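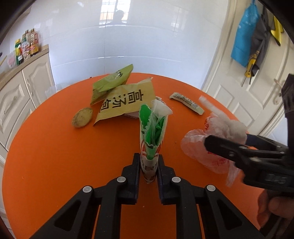
April, late afternoon

Second go at the indigo vat, and I'm a good deal happier with it than I was last time (Lærke, you were right about leaving it alone overnight, I do fidget with things). The vat had gone a lovely murky yellow-green by morning, with a coppery skin on top, so I warmed it to 42 degrees and skimmed the bloom off into the old jam jar.

Dipped 200 g of the Zoëga wool first - six dips, with a decent airing between each - and it came up a deep, even blue apart from one pale patch where I'd tied the skein too tightly. Peninah wants it for the cuffs, so the patch may not matter.

The linen was slower and I ran out of patience after the fourth dip. It needs a proper scour before we try again, I think. Hanne has the big pan, if anybody is passing her way.

Still to do: rinse the wool in vinegar water, label the skeins, and ask Gunnlaugur for more lime.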